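Section 4. Setting Up the Backdrop and Table

Read this section before you unfold anything. The Filley cloth comes out of its bag with creases in it, and the quick start card says they "drop out on their own." We have hung a good many of these cloths and we don't believe the card. Some creases drop out. Others will still be there in March.

4.1 What you need

The Filley backdrop cloth, white
Two Zirkau uprights with feet
One crossbar, 125 cm
Spring clips (12 in the bag)
A table with a pale, matte top
A lint-free cloth and plain water

The bag also holds a bottle labeled Tai Fabric Relaxer. It's optional. Yee-man Liao tried it on one half of a cloth and left the other half alone, and by the next morning she couldn't tell which half was which. Use it if you like the smell.

4.2 Placing the table and uprights

1. Put the table where it will stay. Moving it later means hanging the cloth again, whatever the card says about "repositioning in seconds."

2. Stand the uprights behind the table, one near each end. Leave a gap wide enough for your hand between the table edge and the posts.

3. Tighten the feet before you raise the posts.

4. Fit the crossbar. Push until it clicks at both ends, then pull on it. The click alone proves very little.

CAUTION: Do not lean on the crossbar or hang lamps from it. The box calls it "studio strength." It holds a cloth.

5. Check the bar with a level. If you don't own one, measure from the floor to the bar at each end. Don't judge by the ceiling line, which may not be straight either.

4.3 Hanging the cloth

1. Iron the cloth on a low setting, working from the middle outward. Steam is fine. If you are going to skip one step in this manual, please pick another.

2. Carry it to the bar over your arm. Folding it "just for a minute" puts the crease right back.

3. Clip the center of the top edge first, then the two ends, then fill in between. Starting at one end drags the fabric sideways and makes slanting creases.

4. Let the lower edge drop down behind the table. Keep it clear of the floor.

5. Pull gently on the bottom hem along its whole length. Stop when the cloth hangs under its own weight.

Now stand back and look at it from the height you will be working at. People check the cloth standing up, decide it's fine, and then sit down and find a ridge they never noticed.

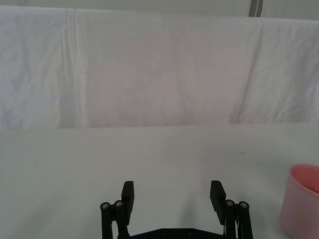

A long vertical fold toward one side usually means there is too much fabric between two clips. Slide the outer clip away from the center until the ridge flattens. A slanting crease is harder. Undo the clips on that side, let the fabric fall, and clip it again from the middle. Smoothing it with your palm will move it somewhere else, and you'll spend the afternoon chasing it.

Soft, shallow wrinkles are another matter. Ngan-ling Ko, who wrote the first version of this guide, held that they should all come out. The rest of us gave up on that. If the background only has to be plain and pale, light wrinkling is acceptable — and if it has to be perfectly smooth, you want a painted board and should return the cloth.

NOTE: White cloth picks up color from whatever is near it. If part of it looks pinkish or gray, look at the lighting and at nearby walls and clothing before you blame the laundry.

4.4 Preparing the tabletop

1. Clear the table completely. Cups included.

2. Wipe it with the damp lint-free cloth, then go over it again with a dry one.

3. Look across the surface from a low angle. Specks and smudges show up on a light matte top far more than on a dark one, and the first wipe rarely gets everything.

4. Wipe any marks again with plain water. If one won't move, leave it and note where it is.

CAUTION: Do not use polish, or the Susau surface spray sold alongside the kit. The spray promises a "camera-ready finish." On our table it left a shine in the shape of every wipe, and getting rid of it took 2 evenings.

4.5 Before you start work

Check that the posts are steady and that every clip still grips. Look at where the cloth goes behind the table — a faint shadow along that line is normal, but you should not see floor through it.

The warranty card states that the clips are good for 100 uses. It doesn't say what counts as a use. Keep the spares in the bag, and replace any clip that slides when you tug the cloth.

For washing and storage, go to Section 5.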